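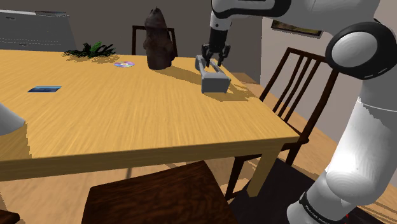
Coverage merging on Pascual: where we've got to

To: Lorna Salazar
Thu 22 October

Hi Lorna,

You asked for something you could forward to the Foltlow people without having to translate it first, so I've tried to keep the jargon down. I've failed in a couple of places (sorry!) but the bits in brackets should help.

The main job this quarter was to get one coverage number for Pascual that we all believe. When I started, block-level runs went into one database, the top-level runs went into another, and the only place they met was a spreadsheet I'd been updating by hand since February. The merge now happens on its own every night, in Lelel, and the report is waiting when we get in. It has been doing that for 11 nights in a row as I write, and I'm going to stop checking it over breakfast.

What's finished

The merge script itself. It picks up the databases from every run in the nightly regression, throws out the ones where the test failed, and merges what's left into a single top-level picture. Failed tests used to be counted, and we were taking credit for things covered by runs that had gone off the rails halfway through. Taking them out made our number go down, and I know that wasn't a fun slide to present, but I'd much sooner have it go down now than in front of a customer.

Mapping the block results onto the top level. This was the fiddly part. When a block is simulated on its own, its signals live at one path, and when the same block sits inside the full chip they live at another, four or five levels deeper and sometimes in more than one copy. Lelel needs telling that these are the same thing. There's now one mapping file per block, kept next to the block's own source, so whoever moves a block has the file right under their nose. I've done 6 of them. The DMA engine was by far the worst, as it's instantiated twice with different parameters, and a merge that's happy to treat them as the same design will quietly add up things that don't belong together. They're now kept as two separate entries, and the report shows both.

Exclusions. We had 438 of them, collected over the life of the project, plenty with no comment and no name against them. (An exclusion is a note that says "don't expect this line to be hit, it can't be", and you can see how that might get abused on the night before a milestone.) I went through the lot with whichever designer owned the code. Each one now has a reason, an owner and the revision of the file it was agreed against. If the file changes, the exclusion drops out and someone has to look at it again. The designers grumbled about this for the first fortnight and then went quiet, and I'm taking that as a yes.

What's partly done

The Hestov runs. Most of our gate-level simulation goes through Hestov, and its coverage comes out in a different format. There is a converter, and it does work for line and toggle coverage. For covergroups it loses the names of the automatically created bins, so the merge sees them as brand new bins that nobody else has ever hit, and the total goes odd. I've got a small script that renames them afterwards. It copes with simple coverpoints and falls over on crosses. For the time being the nightly leaves Hestov covergroups out altogether and prints a line at the top of the report saying so. We aren't losing much, given that nearly all our functional coverage is gathered at RTL, but please mention it to Foltlow so it doesn't come as a surprise later.

Linking to the verification plan. The plan is still a document, and the links from plan items to covergroups are typed in by hand. I've written a checker that reads the plan and complains about any link pointing at a covergroup that doesn't exist. It found more than I'd hoped, mostly old names from before the register block was reorganised. All of those in the interrupt and clocking sections are fixed. The memory controller section isn't, and I'd like to do it with the person who wrote it sitting next to me – some of the items are worded so that I can't tell what would count as covering them.

What went wrong

Two things that cost us proper time.

The first was disk space. Each run writes its own database, and when I turned on toggle coverage for the full chip the nightly filled the shared area before it had finished. Every test after that point failed with a message that looked like a licence problem, so I spent a day and a half chasing licences. The script now merges in batches of 200 and deletes each batch once its merged result has been read back successfully. Toggle coverage is limited to block boundaries. The read-back adds a bit to the run time, and I'm happy to pay it.

The second was my own fault. I upgraded Lelel on the shared install in the middle of the week without telling the block teams, and the new version writes a database the old one can't open. Anyone with the old version in their setup file got an error and no report until I'd gone round the desks. The version is now pinned in the project environment, and I've promised to announce upgrades a week ahead and do them on a quiet day.

What the numbers are telling us

I don't want to put percentages in this note, mainly so they don't get quoted after they've gone stale – the nightly report has them, and the link is on the project page. In general terms, line coverage is healthy nearly everywhere. The holes are in functional coverage, and they cluster in error handling: what happens if a transfer is cancelled part way, or if two errors turn up in the same cycle. Our random tests hardly ever get there by themselves. More seeds won't fix that. I ran the bus tests with a great many extra seeds over one weekend to make sure, and the curve was as flat as a pancake.

What I'd like to do next

Write directed-random sequences for the error cases, starting with the bus bridge. I've sketched the first couple and they look fairly quick to do.

Finish the memory controller links in the plan.

Decide about Hestov crosses. I can carry on with my renaming script, or we can ask their support desk whether the names can be kept at export. I've drafted the ticket and would like your OK before I send it, as it includes a cut-down piece of Foltlow's code.

Rank the tests. Once the merge has a month of results behind it, Lelel can tell us which tests add nothing that the others haven't already covered. I suspect we could shorten the nightly by a good chunk, though I'd keep everything in the weekend run.

What I need from you

An afternoon of the memory controller team's time, ideally before the next milestone review. More room on the shared disk too, if there's any going, as the batch trick is holding but there isn't much slack in it. And a yes or no on the Hestov ticket.

The spreadsheet is still on the drive in read-only form in case anyone wants the old figures. Please don't let anyone compare them with the new ones line by line, as the failed runs are still mixed in. I'm at my desk most of next week if you or Foltlow want to go through any of this.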